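SNACK COUNTER, ROUND TWO

Quick one this month because the newsletter goes out at 5 and I still have the parking item to write.

So. The shared kitchen on the Flandham side. Most of you answered the snack survey, thank you, 26 replies, which is more than we got for the parking. The short version is people want the snacks out where they can see them, they want the tea sorted, and they do not want the crumbs. Fine. All doable.

First thing we did was empty the two upper cabinets. Everything out on the floor on an old sheet. Found 21 boxes of tea, most of them with three or four bags left in the bottom. Four open bags of the same rice crackers. A jar of something that used to be honey. If any of that was yours and you loved it, sorry, it's gone. Unopened things with a good date went in the crate by the back door and the crate was empty by lunch, so somebody is happy.

Then the boxes. Tea boxes are the worst thing in any kitchen, in my opinion. Big box, little tea. We took every sachet out of its cardboard and flattened the lot for recycling. It took one person, one podcast, and a bin bag. The cabinet looked twice the size after. Two shelves back, just like that.

What we're going with now:

Tea lives in a caddy on the counter, packets standing in stacks, like with like. Plain ones together, fruity and herbal ones together. No cardboard. If you bring in your own tea for everybody, take it out of the box before you leave it. If it's just for you, keep it in your desk, nobody will touch it.

Chips and other bagged stuff go in the drawer organizer. Bags laid flat, one layer, no stuffing. If you can't close the drawer there are too many bags in it and somebody needs to eat faster.

Loose dry goods in canisters. One thing per canister. Please don't top up the old with the new, finish what's in there, wash it, dry it properly, then refil. The scoop stays with its canister.

Counter wipes down with a damp cloth and nothing else. No lemon, no vinegar, no spray from under the sink. Stone marks easily and we've been told off once already.

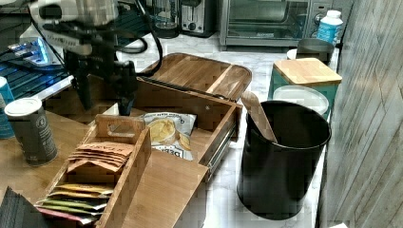

Pruvberg wrote in to say the tea should be nearer the kettle and the chips nearer the door, so people grabbing a snack aren't reaching across people making a drink. Also that whoever is picking the chips should try a flavor with some actual flavor. The first point is a good one and we're going to try it. The second one I'm passing along without comment.

Cropper, upstairs, have been running more or less this same setup on their floor since January and sent down some notes. Their main one — keep a bit of clear counter in front of the drawer. If a mug is parked there you can't pull the drawer out, so you shove the mug with the drawer, and then you have tea on the floor. They lost two mugs that way. Second note, wash the caddy out once a month. Tea dust gets into the corners and goes sort of sticky. A dry pastry brush does it, or a clean paintbrush. Don't soak anything wooden. Wipe, then stand it on its end overnight so the bottom dries too.

Their third note was about labels and I'm less sure. They label everything. Every canister, front and lid. I think labels on canisters are useful where you can't see in, and pointless on the tea, which already says what it is on the packet. We'll do masking tape and a marker to begin with. If the tape still looks alright after a few weeks we'll talk about something nicer. If it's peeling and covered in coffee we'll know.

Money. The snack kitty had 800 in it at the start and the organizing stuff came out of that, with enough left to keep the drawer going for a good while. Receipts are in the blue folder. Isteo have offered to do our dry goods in bulk, big sacks, cheaper by the pound, but then we need somewhere cool to keep the sacks and right now we don't have one. The closet under the stairs is too warm, it backs on to the boiler. If you have a better idea for a spot say so. It needs to be dry and off the floor, and a shelf deep enough for a sack on its side.

Somebody asked if we could do fruit as well. Yes, but seperate. Not in the drawer, not in the organizer. Bananas make everything near them taste of banana, and one soft peach in with the chips and the whole lot is finished. There's a wire bowl that hangs up, we'll put a hook in by the window. Bring fruit if you have a tree. Please don't bring zucchini, it is not a snack.

Somebody else asked about allergies. Nuts get their own lidded tub on the top shelf, own scoop, and that scoop doesn't go anywhere else. If you've opened a bag with nuts in it, clip it and put it in the tub, don't leave it in the drawer with the rest. I know it's a pain — do it anyway.

Clips! We're short on clips. We had loads and now we have 5. They're walking off to desks. Check your desk. The plain metal binder kind are fine too, the kitchen doesn't care, just nothing rusty.

Refill rota is on the inside of the left hand cabinet door. It's a week at a time and it's not much. Check the tea, check the chips, wipe the counter, shake the crumbs out of the drawer over the trash (take it all the way out, the crumbs go to the back). Ten minutes if you don't stop to chat. If you can't do your week swap with somebody and write the swap on the sheet. Writing it on the sheet is the bit people forget.

Things we still need, if you've got spares at home:

a small tray for spoons, the current one is a saucer
another canister with a lid that seals properly
a dustpan brush, short handle
clips, see above

Things we do not need: mugs. Really. We have so many mugs. If you want to take a mug home, take two.

Last bit. The old tins that were on top of the fridge are in a box by the sink, free to whoever. Good for buttons or screws, the lids are too loose for food. What's left at the end of the month goes to the thrift store with the spare mugs.

Comments on any of this to the usual address or on the sheet on the cabinet door. Parking is next page.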